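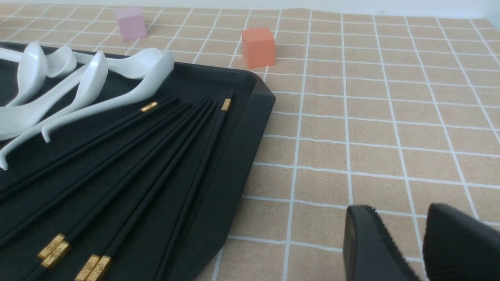
One reader of last term's handout objected that a rally is won on speed alone, and that time spent on penalties is time wasted. The results of the Gikarell Rally suggest otherwise, so we start with penalties.

Unit 4: Timing and Penalties

Each car has a time card. The crew hands it in at every control, and the marshal writes down the minute of arrival. Arriving late costs 10 seconds per minute. Arriving early costs a full minute per minute – crews forget this more often than they should.

Worked case, Gikarell, 1,456 km in total:
Car A leads by 80 seconds after the Zein stage. It checks in two minutes early at Orareo. Penalty: 120 seconds. Car A now trails by 40.

Road sections
Public roads link the stages. Normal traffic law applies, and the target time is set so that no crew needs to hurry. At Inine the service park is 400 meters past the control, so allow for the walk back.

For next class
Read the sample regulations, sections on controls and restarts. Work out the penalty for a car that is seven minutes late at one control and one minute early at the next. Bring your road book.

Related
Unit 3: Reading Pace Notes
Unit 5: Service Park Rules
Tire Choice on Gravel

Comments
Is the answer 130 seconds? I first got 80.
130 is right. The early minute counts as 60.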